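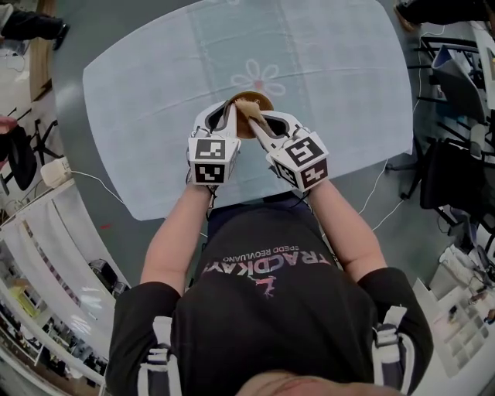 Re-proofing a cotton tablecloth with wax

Applies to untreated cotton or canvas cloths used outdoors. Do not use on polyester blends or anything with a printed backing.

You will need
Boonyarit soft wax bar, or plain beeswax
Iron with the steam turned off
Baking paper
Old towel

Method
1. Wash the cloth without fabric softener and line dry it completely. Residual softener stops the wax taking.
2. Lay the cloth flat over the towel. Rub the bar along the weave in one direction, then across it. Colour will darken slightly.
3. Cover a section with baking paper and iron on low for 10 seconds. Lift the iron — do not drag it — and move to the next section.
4. Repeat on the hem, 6 cm in from the edge on all sides.
5. Hang in the shade for 45 hours before folding.

Care
Sponge with cold water only. Machine washing strips the finish. Store rolled, as sharp creases crack the wax and show up as grey lines. Cloths left out over summer should be redone in November.

Montri Wiriya
Updated 03/02/2024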